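Ticket 877: Broadband drops every evening, Ginura router, flat 6
Lurcombe Residents' Network, support desk
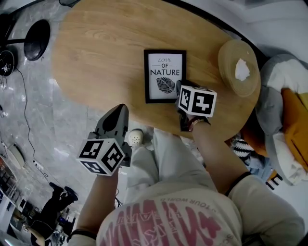
Summary
Opened by: Rosalba Ferri
Assigned to: Su-bin Cho
Priority: normal
Status: closed

Report from resident
The internet goes off most evenings between 7.30 and 9 pm. It comes back after a few minutes without me doing anything. The light on the Ginura goes from white to orange and then blinks. Daytime is fine. I've had the service since May and it was all right until a couple of weeks ago. I have turned the router off and on again several times, and I've also changed the cable between the router and the wall socket for the one that came in the box. No difference.

I work from home two evenings a week, so it would help to have this sorted soon.
Rosalba

Su-bin Cho, 10.15 am
Thanks Rosalba. An orange blinking light on that model means it has lost the line and is trying to get it back, so this isn't a Wi-Fi fault. Could you tell me:
- whether the phone socket has anything else plugged into it
- whether the drops happen with a laptop on a cable as well
- the line speed shown on the router's status page, once when it's working and once just after it comes back

Rosalba Ferri, 8.50 pm
Nothing else in the socket. It dropped at 7.42 and again at 8.20. Laptop was on the cable both times and lost the connection both times. Status page said 1000 before the first drop and 300 after it came back. It is still saying 300 now.

Su-bin Cho, 9.05 am
That is useful. The line is coming back at a lower rate, which points to noise or a poor joint somewhere between the flat and the cabinet on the landing. I have pulled the log from our end. There are drops on five of the last seven evenings, all inside the same hour and a half. Flats 4 and 5 are on the same panel and show nothing.

I'm passing this to Habibur for a look at the landing cabinet. No need for you to be in.

Habibur Mollah, 2.30 pm
Opened the cabinet on the second landing. Port for flat 6 looked all right. Reseated the plug at both ends and ran a test for twenty minutes with no errors. Moved the flat to a spare port anyway to rule the old one out. Line is back up at 1000.

Rosalba Ferri, 8.10 pm
Dropped at 7.55. Back at 300 again. Sorry.

Su-bin Cho, 9.20 am
Not the port, then. The timing makes me think of something being switched on in the evening. Is there anything you or a neighbour start using at that time? Heaters, lamps on a timer, a dehumidifier, that sort of thing.

Rosalba Ferri, 12.40 pm
I don't have anything on a timer. The landing lights come on by themselves when it gets dark, if that matters. They were changed recently, I think when they did the painting.

Su-bin Cho, 1.05 pm
It may well matter. I've asked Danang at Brostonholm, who look after the electrics, what was fitted and when.

Danang Wuisan, 3.45 pm
New fittings on landings one to three. The driver for landing two is on the back wall of the riser cupboard. Your cable to flat 6 goes behind it and has been pinched by the fixing bracket. I can see a flat spot on the sheath. I have not touched it.

Habibur Mollah, 11.20 am
Went with Danang. Damage as he says, one pair nearly through. Ran a new length from the cabinet to flat 6 and clipped it on the opposite side of the riser, well away from the driver. Danang moved the bracket. Switched the landing lights on and off by hand ten times with the test running. No drops, no errors, 1000 throughout.

Su-bin Cho, 11.35 am
Rosalba, please leave the router on overnight and let me know how the next few evenings go. Keep this ticket open until then.

Rosalba Ferri, 9.15 pm
Third evening with no drops. Status page says 1000 each time I look. Happy for you to close it. Thank you all.

Closing notes
Cause: cable to flat 6 crushed behind new lighting driver, landing two.
Fix: cable replaced and rerouted, bracket moved.
Follow-up: Habibur to check the risers on landings one and three for the same thing. Copy of this ticket sent to Jahangir Thambiah for the building file.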